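Seltumeck Shared Kitchen Guide
Section 6: Cleaning and Storing Cups and Mugs

Issued by Misix Facilities Office
February 18, 2024

6.1 General

This section applies to all kitchens in the Alva and Gerneo buildings. Users are responsible for the cups and mugs they take from the shared cabinets and shall return them clean on the same day.

6.2 Daily washing

1. Empty all liquid into the sink. Place tea bags and coffee grounds in the food waste bin.
2. Rinse each mug under warm running water.
3. Load mugs on the upper rack of the dishwasher, open end down. Do not stack one mug inside another.
4. Add one detergent tablet and select Program 4.
5. When the program has ended, leave the door ajar for 13 minutes before unloading.

CAUTION: Steam may escape when the door is first opened. Keep face and hands clear.

NOTE: Mugs with metallic trim must be washed by hand.

6.3 Removing stains

1. Place one spoonful of baking soda in the mug and add enough warm water to form a paste.
2. Rub the inside with a soft cloth. Steel wool is not permitted.
3. Rinse twice and dry with a clean towel.

6.4 Inspection and return to storage

1. Set the mugs out on a flat, clean surface.
2. Check the rim, the handle and the base of each mug. Withdraw any item that is chipped or cracked.
3. Place sound mugs in the cabinet in a single layer, with no more than six to a row.

CAUTION: Wrap broken pieces in paper before disposal. 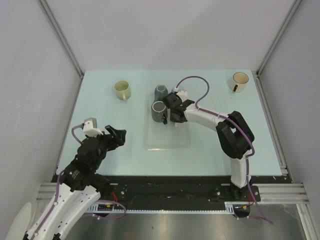
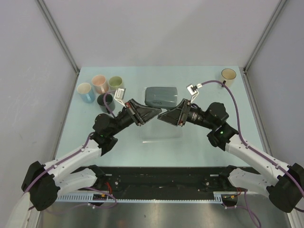

Figures 6-1 and 6-2. Mugs on a flat tabletop.

6.5 Unclaimed items

Personal mugs left in shared cabinets are removed each August. Requests for their return must reach the Facilities Office within four weeks.

Related sections
Section 5: Dishwasher Care
Section 7: Refrigerator Use and Labeling
Section 9: Waste Sorting

Last updated: see issue date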